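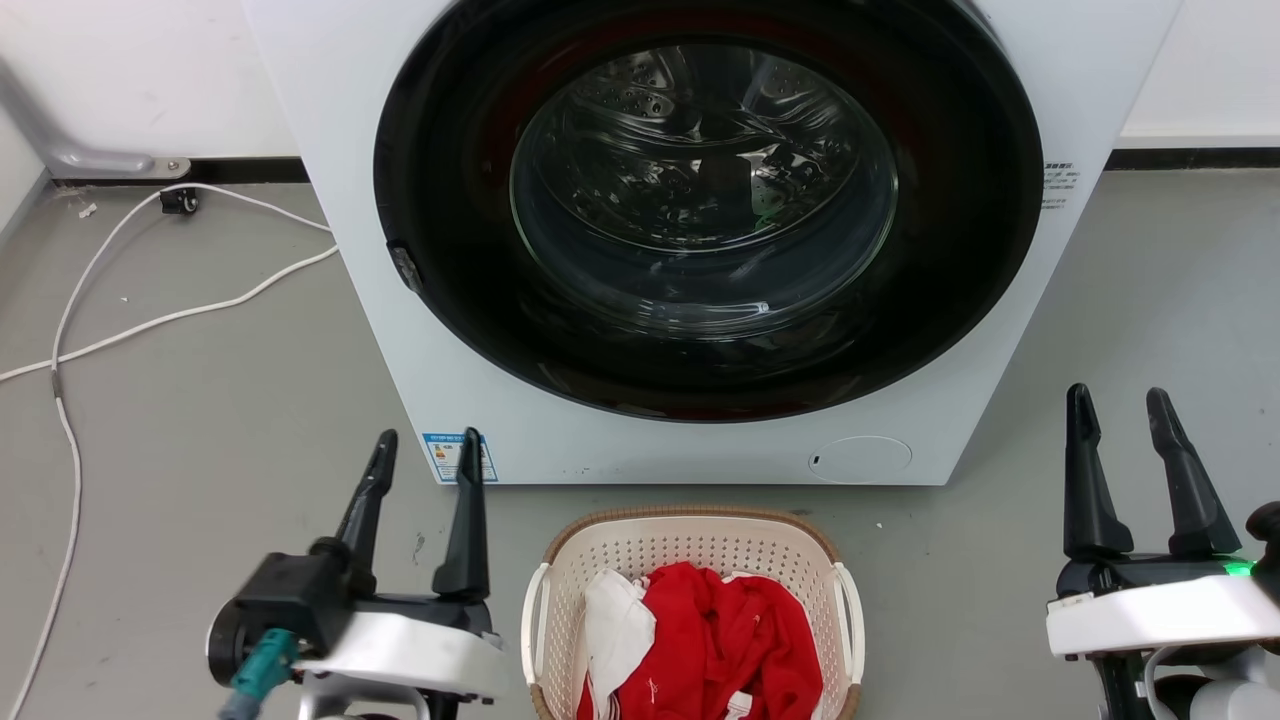

Laundry demo at an open day: what should we look for?

Posted 1/18/20 in Robots and Automation

Our makerspace has a place at the Prernov open day in June. The sheet lists a two-arm laundry station with a front loader and a basket of clothes, 25 minutes per group. We have a small budget for a similar bench and I would like to come back with more than "it worked". What is worth watching, and what should I ask the operators? Is the washer normally run during these visits?

3 replies

plestum_bench
I went to the last one with a group of eight. The washer was not run for us. The task was handling only: door, basket, clothes.

Watch the grasp on the cloth. Two-finger grippers do well on a bunched garment because there are plenty of folds to close on. A flat towel is harder. Ask for the number of attempts as well as the number of successes, and ask whether a dropped item counts as a failure. Our operator quoted 40 attempts for the morning and had to look up how many needed a restart.

Also ask where the cameras are. A head view loses part of the basket when the arms come in over the rim, so a camera at each wrist makes a real difference on this job.
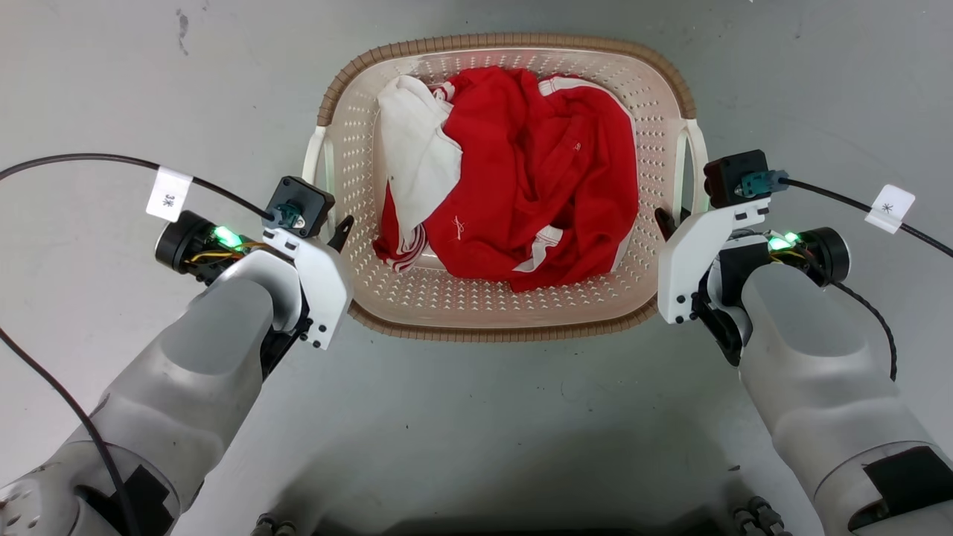 Basket between the two grippers, red garment and white cloth inside.

Look at the cable routing as well. Labels on the cables are cheap and save time when you swap a wrist camera. If you build your own bench, leave slack for full wrist rotation – we did not, and pulled a connector on the first day.

szewczyk_lab2
Depends who is running it. Bring closed shoes.

bodholm_tinker
Agree with most of the first reply. Two additions.

Ask whether the arms are being driven by a person or running on their own. Both get called a demo, and the numbers can't be compared. If it is driven, ask about the delay between operator and arm.

Second, basket position. Ask them to shift it 40 mm and repeat the pick. Some crews will do it, some will say there isn't time. Get the answer either way and write it down with the arm model and the gripper opening.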